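Reading time: 2 min

Left gripper losing pressure mid-hold on two-arm carry

shelf_row
We run a two-arm unit on the shell handling cell at Kallcombe. Since October the left gripper has been letting go in the middle of a hold. No fault code, no warning. The right one keeps squeezing, the shell swings, and it goes on the floor. We had 7 drops in the last 300 cycles. Before that I can't remember any.

Both hands have the corrugated black fingers, same part, same age. I swapped the left finger set already and it made no difference. Grip is one hand on each side of the shell with the toe end tipped up.

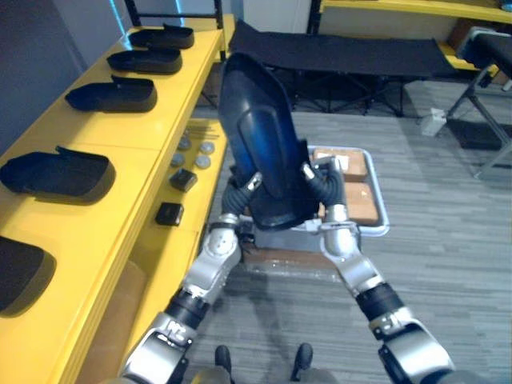

REPLY 1

pana_tech
Is it always the left? If so I'd stop looking at fingers and look at the wrist cable. We had the same thing at the Pană site. The wire was broken inside the jacket and only opened up when the forearm rolled past a certain angle. It tested fine every time with the arm parked.

REPLY 2

gluegun44
I don't buy the cable. A broken wire would throw a comms error on most controllers. My money is on the shell. That plastic is glossy and you're holding it by the sides. Any mold release left on it and it will slide. Wipe 100 of them with alcohol and run them.

REPLY 3

shelf_row
Always the left. I can hear the fingers relax before the shell moves, so I don't think it's sliding. I'll do the wipe test anyway, it's cheap.

REPLY 4

idmont_nights
Forget the cause for a minute. Is anyone standing near this thing when it drops? We had one at Idmont let go and a guy reached in to catch the part. The other arm was still moving. He got a bruised hand and it could have been a lot worse. Put up a barrier and tell people to let it fall.

REPLY 5

gluegun44
It's a plastic shell. A barrier seems like a lot.

REPLY 6

idmont_nights
The shell isn't what hurt him. The arm did.

REPLY 7

shelf_row
Did the wipe test, 6 drops in 100, so worse if anything. Then I ran the left wrist through its full roll with a meter on the cable and lost the signal twice near the end of travel. New cable is on order from Fumham. The cell is taped off and locked out until it's in.

REPLY 8

pana_tech
Check the strain relief when you fit it. Ours was clamped too tight and the second cable went the same way.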